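Preguntas frecuentes

Encimeras y tableros de madera Clilen

Antes de escribirnos, eche un vistazo a esta página. Contestamos todos los correos, pero los que preguntan si la madera es de madera van al final de la cola.

¿Llegan los tableros ya tratados?

Salen del taller de Stalcombe lijados y con dos manos de aceite. La tercera la da usted en casa, con un trapo de algodón y algo de paciencia. El bote viene en la caja, debajo de los tornillos, donde casi todo el mundo lo encuentra una semana después.

¿Cada cuánto hay que volver a aceitar?

En una mesa de comedor, una vez al año. En una encimera junto al fregadero, cada tres o cuatro meses durante el primer año y luego cuando la vea apagada. Si deja caer unas gotas de agua y la madera se las bebe, va tarde.

¿Puedo usar aceite de oliva? En casa tengo del bueno.

Guárdelo para la ensalada. El aceite de oliva no seca, se enrancia y deja la mesa con olor a freiduría de playa en agosto. Use aceite de linaza cocido, de tung o el nuestro, que se vende como Tudose en latas pequeñas. Y extienda los trapos al aire libre antes de tirarlos: hechos una bola pueden prenderse solos. Esto último va completamente en serio.

He dejado una cazuela caliente y ha salido un cerco blanco. ¿Tiene arreglo?

Casi siempre. El cerco blanco es humedad atrapada en el acabado. Pruebe primero con un paño seco y la plancha tibia, sin vapor, en pasadas cortas. Si el cerco es negro, toca lijar siguiendo la veta y volver a aceitar. El salvamanteles cuesta menos que cualquiera de las dos operaciones.

¿Por qué mi tablero no es igual que el de la web?

Los árboles siguen sin leer nuestro catálogo. El dibujo de la veta depende de cómo creció el tronco y de por dónde pasó la sierra: unas zonas salen rectas y otras hacen aguas, lenguas y remolinos. Se puede pedir veta tranquila o veta movida en las observaciones del pedido. Lo que no aceptamos es «movida, pero simétrica».

¿El color cambia con el tiempo?

Sí. El sol aclara unas especies y oscurece otras. Mueva el frutero de sitio de vez en cuando o tendrá un frutero permanente dibujado en la mesa.

Se ha curvado un poco. ¿Me han vendido una teja?

Probablemente la guardó de pie junto al radiador. Apóyela en plano, con la cara hueca hacia abajo, en una habitación sin calefacción directa y espere un par de semanas. Si después sigue curvada, mándenos una foto con una regla encima y hablamos de la garantía.

¿Qué medidas hacen?

El modelo Tevbridge mide 134 cm de largo y es el que tenemos en existencias. A medida llegamos hasta 318 cm, siempre que nos confirme que la pieza cabe por la escalera. Mida también el rellano, que es donde suelen acabar estas historias.

¿Cuánto tarda el envío?

Cinco días laborables si hay existencias y seis semanas si es a medida. En julio, más. El transportista deja el bulto en el portal; subirlo al cuarto sin ascensor se contrata aparte y se agradece mucho.

¿Se puede devolver?

Los modelos de catálogo sí, en treinta días y sin usar. Un tablero con marcas de cuchillo se considera usado, por mucho que fuera «solo una prueba». Los cortes a medida no tienen devolución.

Para cualquier otra duda, indique el número de pedido y la referencia del acabado. La más consultada es la 1074, tono marrón medio, satinado.
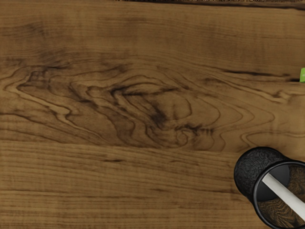
Veta movida en tono marrón medio. Imagen generada por ordenador.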